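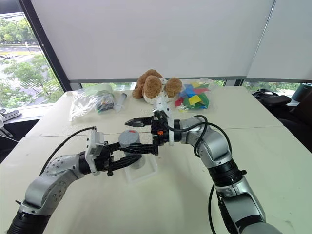
Notebook: Trernon ball, low-spin claim, second look

Monday, May 10, 2021

Went back through the range numbers from Tambridge before anyone quotes them in the report. The claim on the Trernon sheet is that their new ball spins less off the driver than "a leading tour ball" and holds the same spin off a wedge. They don't name the tour ball, the club, the swing speed or the loft. I have read this sheet four times and I still don't know what they tested.

What we had: 18 balls, half Trernon and half Văn. All out of new sleeves. One hitter, one driver, one 60-degree wedge. Launch monitor was the Cenholm unit, same spot on the mat all session. Range was breezy in the morning and flat after lunch. I wrote down the wind as "some", which is no use to me now.

Driver

Average spin for the Trernon came out at 2,430 rpm. The Văn was higher, and if you stop reading there the sheet looks fine. I don't think you can stop there.

First problem is the order. All the Văn balls were hit first, then all the Trernon. The hitter said himself he was loose by the second half and catching it higher on the face. High on the face takes spin off any ball. So we may have measured a man warming up.

Second problem is that two Văn shots were low heel strikes, plain to hear and plain on the face spray. Take them out and the gap shrinks to something I wouldn't bet lunch on. Leave them in and it looks like a product. I've left them in the log with a mark beside each, so whoever reads this can do it both ways.

Third, the monitor had a couple of readings with the spin shown in gray. The Cenholm manual says gray means estimated. I would like to know how many of the others were estimated and shown in black. Probably none. Asked Cenholm by email, no answer yet.

Wedge

Worse than the driver, as data. Full swings only, no half shots, and half shots are where people buy a ball for its spin. The face was wiped between hits for the first group and then we forgot. Spread inside each ball type was wider than the difference between the two types. I'm calling it no result. "Holds the same spin" is an easy thing to claim with a spread like that – you could put a range ball in there and it might pass too.

The 1,320 figure

This is the one that bothers me. Page two of the sheet says "1,320 shots by players of all levels". Fine, how many players? If it's a dozen people hitting bucket after bucket, that is a test of a dozen swings. No split by handicap, no split by ball. Sent the question to their rep last week and got the same sheet back with a nicer cover.

My view for now: can't say the claim is false, can't say we've shown it. Would not print the driver number on its own. 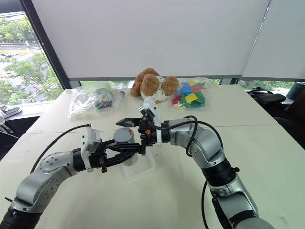 Min-kyu Ji: I'd go a bit easier on the driver part. Even with the two heel strikes out, the Trernon is still lower, and it was lower on most of the good strikes too. The order is a real problem, agreed, but it doesn't make the gap zero. Could we just rerun it alternating balls and leave the wedge for another day?

Yes to alternating. Not sold on "most of the good strikes", we only called them good after seeing the numbers. This time strike gets called from the face spray before anyone looks at the screen.

Rerun plan

– Same hitter, proper warm-up with range balls, none of it logged
– Alternate ball by ball, hitter not told which (tape over the logo, check the tape doesn't show up as spin)
– Fresh face spray each shot, wipe each shot, both clubs
– Wind written as a number
– Copy out every gray reading by hand
– Half wedges if there's time, otherwise drop the wedge from the report

Range is free Thursday morning. Need one more sleeve of the Văn, the shop in town was out. If Trernon sends the player split before then I'll paste it in under this entry.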